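Rarnwood's Sunday table is back, and it's bigger than ever

If you walked past the old Breltano hall last Sunday and wondered why the line went all the way to the bus stop, the answer is soup. Lots and lots of soup! The Rarnwood community lunch opened its doors again after a long summer break, and what a return it was.

The lunch is free, it runs every week from noon, and there's one rule: you sit down next to someone you don't know. Elias Karaki, who started it with a borrowed stove and a stack of folding chairs, was at the door greeting people by name until he ran out of names he knew.

"I had set out 100 bowls and I was proud of myself," he said. "By half past twelve I was in the back washing them so we could use them again."

By the end of the afternoon the kitchen had served 200 people, which is a record for a single Sunday. Over the whole of last season the total was 3,864 meals, and Karaki thinks they'll pass that well before spring.

A shared table needs very little to get going – something to pour from, a dish to pass, and room for elbows.

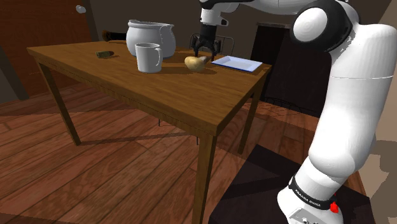

What's on the menu

The cooking is led by Samira Karam, and she doesn't like to repeat herself. Last week there were 3 soups on the go: red lentil with lemon, chicken and barley, and a smoky tomato one that had people going back with their bread to wipe the pot. (I was one of them. No regrets.) There was also a huge tray of roasted carrots with cumin, and rice pudding for anyone who still had space.

Most of the vegetables come from the Tarawneh farm stand out on the county road, which sends over whatever hasn't sold by Saturday closing. That means Karam often doesn't know what she's cooking until the crates show up, and she says she likes it that way. Last spring it was nothing but leeks for a month. She made leek pie, leek soup, leek fritters and a leek and potato bake that people are still asking her for.

She is hoping for squash next. If your garden has given you more than you can eat, she'll happily take it off your hands – drop it at the side door any time after nine on the day.

"Bring the ugly ones," she said. "They all look the same once I've been at them with a knife."

New this season

The hall has had some welcome work done over the break. The kitchen has a second sink, the back step has a ramp, and the heating works in both rooms. Belteck, the hardware store on the corner, gave the paint and lent two ladders, and a crew of neighbors did the walls in a weekend. They're a soft yellow now and the whole place feels sunnier.

There will also be a story corner for younger kids from one o'clock, and a swap shelf for jars, lids and cookbooks. The cookbook end was nearly bare by the time I left, so dig out the ones you never open!

Karaki would like to see more long tables, too. People talk more at a big wooden one than they do at a row of little ones, he says, and he's looking for anyone with a solid table they no longer need.

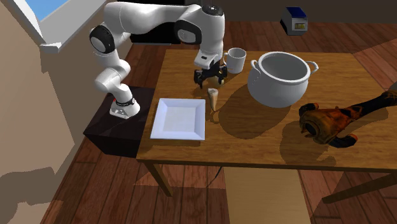
How to join in

Just turn up. Lunch is served from noon until the pots are empty, and you don't have to sign up or bring a thing. If you'd like to help, cooks start at eight and the setup crew comes in at ten. Washing up is open to everybody and has the best singing.

Anyone with dietary needs can have a word with Karam at the kitchen hatch. There's always a pot without meat, and she keeps a separate board and knife for people with allergies.

The hall is at the foot of the hill, across from the library. Parking is tight, so walk if you can.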